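3.2. Estabilidad de la viscosidad y vida útil en esténcil

La evaluación de la pasta se llevó a cabo sobre dos lotes de fabricación consecutivos de la formulación hidrosoluble sin plomo, identificados como Arna y Horeck. Ambos lotes comparten la misma aleación y la misma granulometría, y difieren únicamente en el agente tixotrópico del fundente. Los envases se conservaron refrigerados y se atemperaron cerrados durante 3 horas antes de su apertura, con el fin de evitar la condensación de humedad ambiental sobre la superficie del material.

La viscosidad se determinó con un viscosímetro de espiral a velocidad de giro constante. Cada valor comunicado corresponde a la media aritmética de las lecturas obtenidas una vez alcanzado el régimen estacionario. El índice tixotrópico se calculó a partir de la relación logarítmica entre las viscosidades medidas a la velocidad mínima y a la máxima, de acuerdo con el procedimiento descrito en la sección 2.4. No se añadió diluyente en ningún momento del ensayo.

Para simular el uso prolongado en línea, la pasta se sometió a amasado continuo con rasqueta metálica sobre una plantilla ciega. Se extrajeron muestras a intervalos regulares y se devolvieron al cordón de trabajo tras la lectura, de modo que la masa total se mantuviera constante. La humedad relativa de la cámara se elevó hasta el 80 % en la segunda serie, condición que penaliza de forma particular a los fundentes hidrosolubles por el carácter higroscópico de sus activadores.

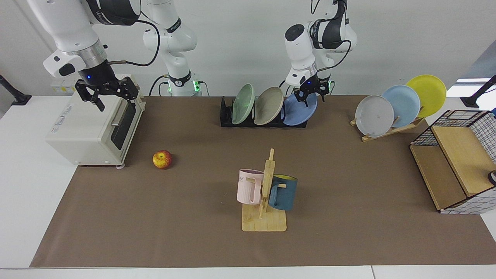
Figura 4

El lote Arna presentó un descenso progresivo de la viscosidad en la serie de humedad elevada, acompañado de un aumento del descuelgue en frío. El lote Horeck conservó un comportamiento más plano durante la primera mitad del ensayo y solo se apartó de la tendencia inicial en las últimas extracciones. La diferencia se atribuye a la menor afinidad por el agua del agente tixotrópico empleado en este último. En la serie de humedad controlada no se apreciaron diferencias significativas entre ambos lotes.

La eficiencia de transferencia se midió por inspección volumétrica en 300 depósitos por condición. En las aperturas de menor relación de área, el lote Arna alcanzó un valor medio del 83 % tras el amasado en humedad elevada, con una dispersión superior a la registrada al inicio. Los depósitos incompletos se concentraron en las aperturas orientadas en sentido perpendicular al avance de la rasqueta, patrón que Szabo había observado ya en formulaciones anteriores de la serie Dunleavy (A. Szabo, comunicación personal).

3.3. Residuos y limpieza posterior a la refusión

Las placas se refundieron en atmósfera de aire con un perfil de rampa lineal y se lavaron con agua desionizada sin saponificante. El intervalo entre la refusión y el lavado se fijó como variable independiente, dado que la polimerización parcial de los residuos dificulta su eliminación bajo componentes de perfil bajo. La contaminación iónica se evaluó por extracto de disolvente, y la inspección visual se realizó con aumento óptico en los bordes de cada encapsulado.

Los residuos del lote Horeck mostraron mayor resistencia a la disolución cuando el lavado se retrasó hasta la jornada siguiente. El empleo de boquillas de abanico Bralotex en la primera etapa de aclarado redujo la presencia de velo blanquecino en las zonas de sombra, aunque no la eliminó por completo en los encapsulados sin terminales. Los valores de contaminación iónica obtenidos en cada combinación de lote e intervalo se recogen en la tabla 5.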